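The Samby Ferry

The man at the ticket window in Nelport said the ferry to Samby left at 3, and I didn't believe him. I had been told things by men at windows before. I asked if he meant it left at 3 or if it was supposed to leave at 3, and he looked at me as if I had asked him whether the sea was real.

"Three," he said, and pushed the ticket under the glass.

My aunt had left me a house. That was what the letter said, anyway. It was dated 13th May, it came from an office called Bensaid, and it had taken so long to find me that the envelope had three other people's handwriting on it. I had met my aunt twice. Both times she had asked me whether I ate fish, and both times I had said no. It didn't seem like enough to get a house for.

A letter like that wants something from you. I had read it looking for the part where I was asked to send money, and then I had read it again, since they are getting better at hiding that part. All I found was a line saying the key was with the store in Samby and I should bring something with my name on it.

So I sat on a bench in the waiting room with my bag between my feet. It cost $38 to cross, one way. A poster by the door called Samby "the island that time forgot," and under that it gave the hours of the gift shop.

A woman sat down next to me with a loaf of bread under her arm.

"You're for the house," she said.

I said I might be for any number of houses.

"There's only the one empty." She tore the end off the loaf and ate it. "She kept it nice. The roof's good. They'll tell you the roof's bad, over at Jeten, so you'll sell it to them cheap. The roof's good."

I asked who they were, over at Jeten. She said they were the ones who would tell me the roof was bad. I asked how she knew it was good, and she said she had been up on it in December with a hammer, and had I ever been up on a roof in December?

I had not.
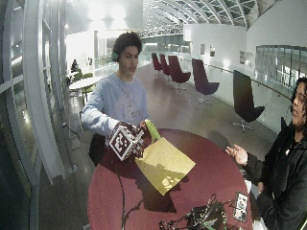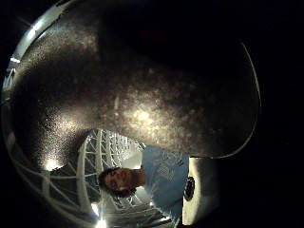

The ferry left at twenty past. I mentioned this to the man who took the tickets, and he said that was three o'clock on the Samby side. I let it go. The woman with the bread had gone below, where it was warm, and I stood at the rail and worked out what I would say to the person at the store when there was no key.

There was a key. It was on a nail behind the counter, with a paper tag, and my name was spelled right on the tag. The girl at the store didn't ask to see anything. I had brought a passport, a gas bill and a letter from my bank, and I put them on the counter all the same, and she moved them to one side so she could ring up someone's eggs.

"Don't you want to check?" I said.

"You look like her," she said. "Around the mouth. Like you're about to send something back."

The house was 40 steps up from the road, the tag said, and I counted them, and it was 40. It had a blue door and a low wall, and a view of the boat I had just come off. Inside, it smelled of soap. There was a bed with a blanket folded on it. On the kitchen table was a jar, and in the jar was $2000 in old bills with a rubber band around them and a note that said FOR THE ROOF.

I sat down in the chair with my coat on. So the roof was bad. Or it had been bad, and the woman had fixed it and never been paid. Or it was good, and she wanted me to find the note and feel bad and bring her the jar. I went through it a few more ways and liked none of them.

Then it began to rain, and I got up and found a pan, and I stood in the middle of the kitchen holding it and looking up at the ceiling.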